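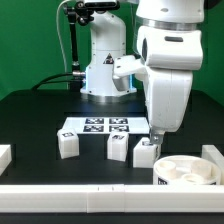 Wednesday, late. Back from the Lustavstead, which has reopened after being shut all winter for what the door called improvements. Same smell, same draft on the left side, same two-dollar surcharge for paying at the window. They've redone the lobby in green, and I mean the loud flat green of the wall behind that white robot arm, so that everyone waiting for popcorn looked ready to be dropped into a weather map. I had a small one and a seat near the back, under the draft, where I always sit and always complain.

The film was *Nanport*. Rakiya Ogundipe has been after me to see it since she caught it in the city, and she'd told me it was "slow at first," meaning the first hour and then the second. A ferry clerk finds a suitcase. He doesn't open it. His sister comes over and doesn't open it either. There's a very good shot of the suitcase on a wet dock with gulls walking past it, and I was happy there for a while, and then they used it again. Lenni Rautiainen plays the clerk's boss and gets maybe three lines, all about the timetable, and he was the only one up there I believed. I'd have followed him home to watch him eat soup.

Nearly 30 people in the room at the start. A couple in front of me left when the sister started ironing. I don't blame them but they did miss the ironing, and it was the most suspense we got.

The ending I liked, darn it. I'd made up my mind to be annoyed all the way to the parking lot and then the boss picks up the suitcase, weighs it in his hand, puts it back down and goes to lunch. Cut to black. A man across the aisle said "Oh, come on" at full volume. I laughed, and now I'll have to tell Rakiya I had a good time or lie to her, and she can always tell over the phone.

Before the film we got the trailer for *Abou Zeid*, a desert thing with horses, which looks expensive and has one of those choirs. Will go. Also a short from some outfit called Fodidus, black and white, a woman trying to return a lamp. Funnier than anything since, and I didn't catch her name because the credits went by like a train.

Forgot my scarf under the seat. Called when I got in and got the recording, which still gives the hours from before they closed. Will go by tomorrow after the dentist. If they've got it, and if my mouth's working, I might ask about the lamp one.

Ticket stub says row H. I was in row K.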